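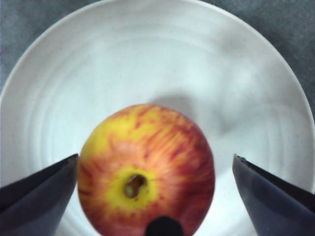 Stougaard Countertop Fruit Dryer

3 min read

The Stougaard is a electric dryer for home kitchens, made for people who have more fruit in October than they can eat or give away. It dries apples, pears, plums, tomatoes and herbs. It is sold by Skitow and ships with everything needed for a first batch except the fruit.

The dryer pulls air in at the back and pushes it across the trays from one side to the other. Older models with the fan in the base tend to dry the lowest tray first, so you end up swapping trays every couple of hours. With the Stougaard you can leave them where they are. We still suggest turning the front tray once if you have packed it full.

What comes with it

Dryer body with door
Mesh trays, which slide out for washing
2 solid sheets for fruit leather
Drip pan
Power cord
Printed booklet with drying times, written by Imelda Sarmiento

Controls

There is one dial for temperature and one for time. The timer runs up to 24 hours and shuts the heater off when it reaches zero. The fan keeps going for a few minutes after that. There is no app and no clock to set after a power cut.

Drying apples

Wash the apples and core them. Peeling is a matter of taste. The skin turns chewy when it dries, and some people like that. Slice them evenly, as thin as you can manage with a steady hand. Thick slices can take twice as long and may stay leathery in the middle.

If you want the slices to stay pale, soak them in water with a little lemon juice, then drain and pat them dry. Lay them in a single layer without overlap. Most batches need around 20 hours on the low setting, less on the high one. Tart apples hold their flavor better than mild ones, and mealy apples that are no good for eating fresh often dry very well.

Let the slices cool completely before you put them in jars. Check the jars daily for the first week. If you see moisture on the inside of the glass, the fruit goes back in the dryer.

Cleaning

The trays and the drip pan can go in the top rack of a dishwasher. Wipe the inside of the body with a damp cloth. Do not spray water into the vents. Sticky spots from plums come off more easily if the tray has soaked in warm water first.

Details

Model: Stougaard 567
Door: removable, opens downward
Placement: flat surface, with a hand's width of space behind
Use: indoor only

Spare parts

Trays, leather sheets and doors are kept in stock at Skitow. The leather sheets from the older Vullarero dryer fit this model, but the Vullarero trays do not. For fan and heater repairs, write to Esben Mogensen in the service department and include the serial number from the plate under the body.

Page updated 13 January 2026.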